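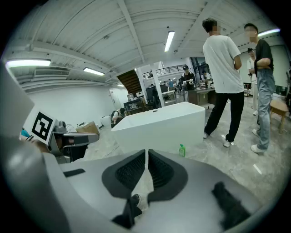 Abundio says the well on the Zamudio side was dug in 1940 and that I have the wrong brother down as the one who dug it. He told me over the phone while I was still eating breakfast. I wrote the correction in pencil in the back of the notebook and will check it against the deed when I find the deed.

Cold in the morning, clear by 10. Walked the fence line with the dog as far as the culvert. Two posts are leaning worse than they were in April and the wire between them is slack. I had only the one pair of pliers with me, so I tied it up with twine and left it.

Drove into town for the pump gasket. The store had the Vorkari size but not ours. The man at the counter offered to order one and said 5 days. I paid for it. Bought lamp oil, coffee, and a bag of onions. Feed has gone up again.

In the afternoon I went back to the letters. My aunt's handwriting gets smaller toward the bottom of each page and she turns the sheet sideways to finish in the margin. She writes that the water tasted of iron the first year and that they carried drinking water from the Garkance spring until it cleared. She mentions a loan of 1000 pesos but not who made it. Abundio Zavala's father comes up in the same letter, so I will ask him about that too, though he will probably tell me I have read it wrong.

Soup for supper. The kitchen tap still drips. Wind picked up after dark and the shed door was banging, so I went out and put a brick against it. Read a few pages and went to bed at 9.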